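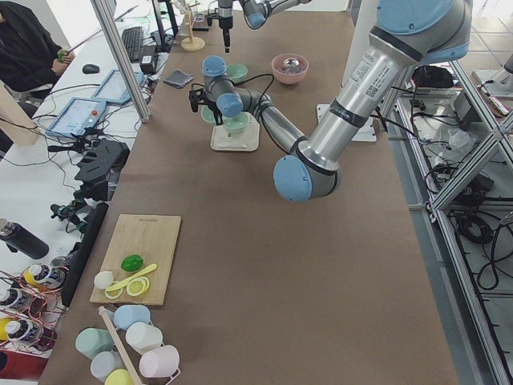
*The Vulholm set on brown paper: bowls, tray, mug tree, and a lime waiting on the board.*

# About Fledirden

Hello, and welcome! We're a small company that puts together practice kitchens. A practice kitchen is a box of bowls, boards, trays, racks and play food that turns any decent-sized table into a place to learn how a kitchen works: where things go, what stacks, what gets put away first and how to lay everything out so that the next person can find it. We love this stuff. We can talk about bowls for a very long time, and if you ring us up we probably will.

Our sets go to nurseries, primary schools, supported-living houses and rehabilitation centres, and to quite a few families who simply want something better than the plastic cooker that sings. There are 33 pieces in our main set, which we call the Vulholm, and a smaller one called the Flosow for anybody short of cupboard space.

## How we started

Ilaria Barbieri was teaching a life-skills class in a borrowed room with no sink, no hob and one very long table. She brought in bowls from her own kitchen, rolled brown paper down the table to save the top, and drew round things with a felt-tip so that her students could see where each one lived. The class had been down in the timetable as "kitchen theory". By the second week they were laying out an entire breakfast and clearing it away again, and arguing (very seriously) over whether a mug belongs on a hook or in a cupboard.

Kwaku Agyeman ran the workshop along the corridor and kept being asked for bits and pieces. Could he sand this board? Could he make this rack stand up straight? In the end it seemed easier to make a proper set, and then another one for the school across town that had heard about the first. We opened under the name Fledirden in October 2019, with five sets on a shelf and an order book that was really the back of a diary.

The brown paper has stayed, by the way. We still send a roll with every Vulholm. It's cheap, you can write on it, and when it gets tatty you tear it off and pull out some more.

## What we care about in a bowl

Colour, to begin with! We use soft colours that are easy to tell apart, and mostly just a couple of them. If nearly all the bowls on the table are pale green and one is pink, then "pass me the pink one" is an instruction almost everybody can follow, including a three-year-old and including somebody who is finding words hard going after a stroke. A bowl that stands out is also a lovely place to put whatever matters most in today's activity.

Next comes size. Our bowls are meant to be carried in one hand and to sit happily on a tray together. Getting bowls on to a tray is one of the best activities in the whole box. You have to look at the space you've got, decide which goes where and set them down gently, and you can see at once whether you're pleased with it. Taking them off again is a separate activity as far as we're concerned, and deserves its own ten minutes.

The tray itself is plain and flat. We tried a patterned one and people kept putting the bowls on the flowers.

## The board, the lime and the lemons

Every set has a wooden cutting board, light in colour so that food shows up well against it, and a yellow plastic knife. The play food changes a little from year to year. Citrus is always in, because everyone recognises a lime and a slice of lemon, and because green and yellow on pale wood looks so cheerful on a grey morning.

Meinir Penry writes our activity cards, and she has got an astonishing amount out of one lime. Whole fruit to the top of the board, slices to the bottom. Knife down between turns. Slices in one bowl, whole fruit in another. Lime on the tray, lime off the tray, lime under a bowl while the others shut their eyes. There are 287 cards in her file at the last tally and we print the best of them for each set. If you've had a Vulholm for a while and you're bored of your cards, write to us and we'll send you some different ones -- no charge, we'd just like to know what you think of them.

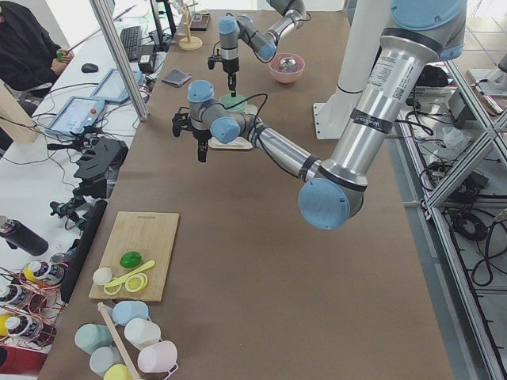
*Further down the table there's room for the pink bowl and the wooden stand, with the board laid out at the near end.*

## Why such a long table?

People often ask whether they need one, and you don't. A Flosow fits on a desk. But if you can get hold of a long table, do! Distance is useful. When the board is at one end and the pink bowl is well down the other, you've got a kitchen with *places* in it. There's a preparing end and a putting-away end, and a stretch in the middle where things wait. Learners start to plan: what do I need, what can I carry, what should I leave where it is?

It also gives you somewhere to put the small things that make a kitchen feel like a kitchen. We include a cloth in every box, grey and quite plain, and it gets folded, unfolded, laid flat and refolded more than any other item we make. The wooden mug tree is another favourite. We like to start a session with it bare and let the hooks fill up as people get to know them. Hanging a mug takes more thought than you'd expect if you've been doing it for forty years without looking.

## Packing up

Our sets are designed around the clearing away. Each box has an inner card showing which piece goes in first, and it's arranged so that the heaviest things end up at the bottom without anybody having to be told. Nives Guerra worked this out over a whole January, with the living-room floor covered in cardboard, and we still use her layout with hardly a change.

Please do let your learners pack the box. Some groups treat it as a job for the grown-ups once everyone's gone home, and they're missing the best bit. A tidy box at the end of the afternoon makes people very happy.

## Who you'll meet

**Ilaria Barbieri** chooses the pieces and runs our training afternoons. Bring your questions and wear something you don't mind getting felt-tip on.

**Kwaku Agyeman** looks after everything wooden: boards, racks and the occasional repair. If a mug tree has gone wobbly, send it back to him.

**Meinir Penry** writes the cards in English and Welsh and tests every one of them before it goes in a box.

**Nives Guerra** packs and sends the orders, and will find a missing bowl for you quicker than anyone.

**Ataahua Kereama** visits schools and centres, sets up your first table with you and stays for the session if you'd like some company.

## Come and have a go

We keep a Vulholm laid out at our workshop in the De Luca building, and you're very welcome to come and try it. Groups of up to three can usually be fitted in on the day. For a bigger party, please ring first so that we can put the kettle on and clear a bit of floor. Children are welcome too, as long as they help with the packing up!

Replacement pieces are sold singly. Lost lemon slices are by far our most common order, so we keep a big tub of them by the door.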